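Thread time, because I have been folding towels for most of the long weekend and I have Thoughts. Settle in with a cuppa, it goes on a bit.

Some background for newer followers: we took over the linen at Girkura last winter. It's a little guesthouse with a big cupboard, and when I finally sat down and did the stocktake we had 362 towels. Three hundred and sixty-two! And every one of them had been folded by somebody with their own ideas.

The trouble with everybody's own ideas is the shelf. Thirds next to halves next to those sausage rolls people bring home from the gym - the stacks lean, you pull one out and four come with it, and then you're refolding at nine at night in your socks.

So my rule now is thirds, always thirds. Long edges in first, one over the other, then fold up from the short end until it's the width of the shelf. If a towel has a flat band at the end I start by finding that, because it gives my hands something straight to follow (my mum did it by feel, I never could).

Before any of that, though, please hold it up by the top edge and let it hang for a second. Towels love to twist on themselves, and if you fold a twist in you'll have a lump in the middle forever. 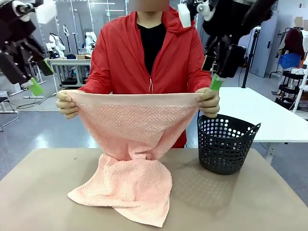 Pink towel, black basket.

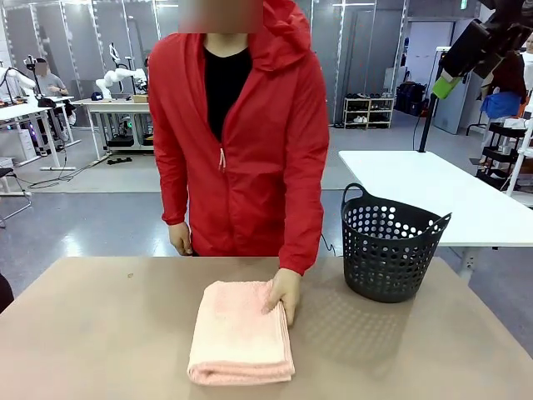 I got asked this one last time I posted about linen, so I'll put it in the thread. Should you fold towels straight from the dryer, or let them cool first?

Fold them while they're still a bit warm, as long as they're dry right through. Warm terry flattens more easily, and any damp left in the thick hems will go musty once it's stacked. If the hems feel cool and heavy, give them another ten minutes.

On baskets: I'm a convert to the plastic ones with holes in the sides. I had a lovely cane one from Ulatley for years and it snagged every loop it met, so now it holds firewood and we're both happier.

Colours go together on our shelves, with the folded edge facing out. Bath sheets at the bottom, hand towels up top, face cloths in an old bread tin that has somehow become the most admired thing in the house.

I still have 60 pillowcases waiting and I'm pretending they aren't there. If you've got a tidy way of doing fitted sheets, pop it in the replies - I've tried up to five methods now and they all end in a ball.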